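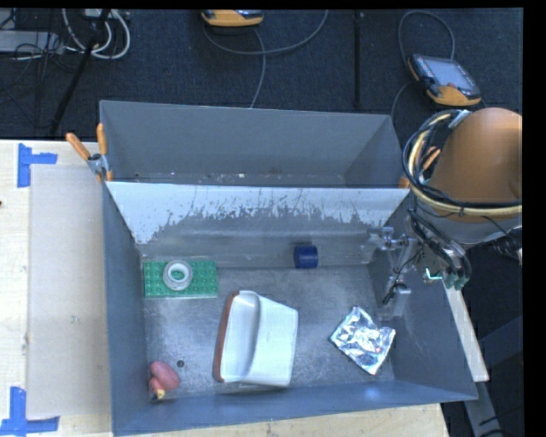
Home Products Manuals Spare Parts Contact

Section 4. Preparing the Bins and Applying Cadudeck Coating

4.1 Scope of this section

This section covers the cleaning, preparation and recoating of painted steel storage bins, trays and shelf liners with Cadudeck two-part coating. It applies to bins used indoors for dry goods. It does not apply to bins that hold food, drinking water or fuel. For those uses, consult the separate Clemislow guide for sealed containers.

Read the whole section before opening either can. Once Part A and Part B have been mixed, the coating must be used within 50 minutes.

4.2 Before you begin

The work area must be dry, level and free of drafts. The surface temperature of the bin must be between 50 and 90 degrees Fahrenheit during application and for the full curing period. Bins stored in an unheated building should be brought indoors the day before work begins. From November onward, check the surface temperature with a contact thermometer, as air temperature alone is not a reliable guide.

The following items are required:

- Cadudeck Part A (base) and Part B (hardener)
- Zalia degreasing concentrate
- Medium and fine abrasive pads
- Lint-free cloths
- Short-nap roller and one angled brush
- Nitrile gloves, eye protection and a respirator fitted with organic vapor cartridges

CAUTION: Part B may cause skin irritation. If it contacts the skin, wash at once with soap and water. Do not use thinner to clean the skin.

4.3 Cleaning

1. Empty the bin completely and remove any dividers, label holders or liners.

2. Vacuum the corners and the floor of the bin. Compressed air should not be used, as it drives grit into the seams.

3. Dilute one part Zalia concentrate with 10 parts warm water.

4. Wash the walls first, working from the top edge down, and then wash the floor. Allow the solution to stand for 15 minutes. Do not let it dry on the surface.

5. Rinse twice with clean water and wipe dry.

NOTE – Old adhesive from labels is not removed by the degreaser. Lift it with a plastic scraper and wash the spot again.

4.4 Surface preparation

1. Inspect the paint. Sound paint may be left in place. Paint that lifts under a fingernail must be removed back to a firm edge.

2. Abrade all sound paint with the fine pad until the gloss is gone.

3. Abrade bare metal with the medium pad. Light scratches do not need to be filled. Scratches deep enough to catch the edge of a coin should be filled with Guo metal filler, allowed to harden and sanded flush.

4. Treat any rust before proceeding. Bins that are rusted through are not suitable for recoating and should be replaced.

5. Wipe the bin with a dry lint-free cloth. Handle it with clean gloves from this point on.

4.5 Mixing and application

1. Stir Part A until no sediment remains on the bottom of the can.

2. Add all of Part B and stir slowly by hand. Power mixers introduce air and should not be used. Partial kits must not be mixed by eye.

3. Brush the seams and inside corners.

4. Roll the walls and then the floor, keeping a wet edge. Two thin coats are preferred – a single heavy coat is likely to sag on upright panels.

5. Apply the second coat when the first is firm to the touch but still slightly soft. If the first coat has hardened fully, abrade it lightly with the fine pad before continuing.

WARNING: Keep mixed coating away from open flame. Do not reseal mixed coating in a closed can, as heat and pressure may build up.

4.6 Curing and return to use

Leave the bin uncovered and undisturbed overnight. Light items may be stored the following day. Metal parts, tools and other heavy goods should be kept out until the coating has fully hardened, as stated on the kit label. Do not stack coated bins inside one another during this period.

For touch-up of small areas, see Section 5.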